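Right, I promised a few of you a thread on dried beans, so make a cup of tea and settle in!

I've been cooking them properly since February and I've become the sort of person who brings up soaking water at parties. Sorry in advance.

First thing. Tinned beans are fine. I still have tins in the cupboard and I'll still open one on a Tuesday when I get in late. But a pot you've cooked yourself has that thick, savoury liquid round it, and I'd happily eat that on toast with no beans in it at all.

Soaking: I do it overnight in a big bowl with a good spoonful of salt. I was brought up on the idea that salt makes the skins tough. I've tried it both ways several times now and the salted ones come out creamier every time — try it yourself with half a bag each way, it's a fun evening if you're me.

Into the pot: fresh water, an onion cut in half, a bay leaf, a couple of garlic cloves still in their skins, and a glug of olive oil that's bigger than you think is decent.

IMPORTANT BIT. Red kidney beans need a proper hard boil at the start. Soak them, tip that water away, then boil them hard in fresh water for at least 10 minutes before you turn the heat down. Please don't put them raw in a slow cooker. They can make you really quite ill.

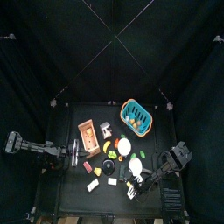 After that, turn it right down so you only get a bubble now and then. Lid half on. My butter beans usually take about 40 minutes from there, but old ones can go on for ages, so start tasting early and eat five at a time. If one of the five is chalky, keep going.

Cuiping Shao got me into this (hello Cuiping!). She gave me a jar of black beans from her allotment and a stern talk about leaving them to cool in their own liquid. She was right. If you drain them hot the skins split and curl and you lose half the loveliness.

Several people asked where I shop. There's a stall at the Gralesell market on Saturdays with open sacks of everything, including little speckled ones I've never seen a name for. The lady scoops them into paper bags and 2 of those last me weeks. Go before lunch, the speckled ones vanish.

Things I've done with a pot of white beans lately: mashed with lemon and too much black pepper. Stirred through greens. Baked with tomatoes and stale bread on top until the edges went dark and sticky — oh, that one! I had it cold for breakfast the next day, standing up.

They freeze brilliantly too. Put them in tubs with enough of the liquid to cover, and leave a bit of room at the top. Label them. I've got a tub in there that is either chickpeas or very old soup and I'm putting off finding out.

Someone's just asked about adding bicarb. I do use a tiny pinch for chickpeas when I'm making hummus, because our water is so hard. Not for anything else, it makes butter beans taste a bit soapy to me.

Next on my list is a proper pot of borlotti with sage. If your gran had a way of doing them, please tell me, I want every single version.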